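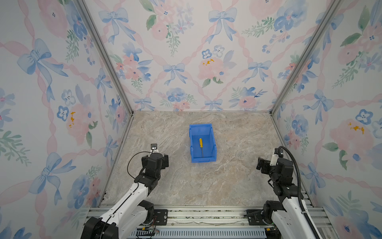

Print | E-mail

27/08/2021

Thodoris Makris has a spreadsheet he is very fond of. It has 26 rows, one for every single thing he had to pay for before his two-arm work cell at the Pudosgate workshop could pick up so much as a screwdriver, and the arms themselves take up only one of them.

"People ask me what the arms cost and then they stop asking," he says. "I want them to keep going! Ask me about the rail. Ask me about cable duct."

So I did. The duct was cheap, he told me, and he would buy twice as much next time – long runs of cable are the first thing that drives you crazy when two arms share a bench. The aluminum posts and rail came from Bromeck, cut to length, and he paid $1,346 for the lot, bolts and brackets included.

"I had budgeted almost nothing for framing," he says. "I figured we'd bolt the arms to a table. Then you start thinking about what happens when you want to move everything, or add a wall, and suddenly slotted aluminum looks like a bargain. You can change your mind with a hex key."

He changed his mind quite a bit. The first plan, drawn up in April, called for a single arm with a longer reach. A friend at Chang, a small machine shop across the river, talked him into pricing a pair of smaller ones, and he has been happy with the choice ever since (he got up twice during our talk to show me how the joints turn).

What about the walls and floor? He laughs at that one. Printed panels and wallpaper came to $300, and he calls it the most fun he has had with a purchase order. He wants to be able to swap the patterns and try the same job against a different background, so he set aside money for more.

Grippers are where he would tell a newcomer to slow down. His advice is to buy one, live with it for a month, and order the second after that. He also keeps a line called Idach, after the supplier he uses for spare servos and cables, and he tops it up every quarter whether he needs to or not.

"A spare cable on the shelf is a good afternoon saved," he says. Next on his list is a second set of bins in other sizes, and he already has the row filled in.

Print | E-mail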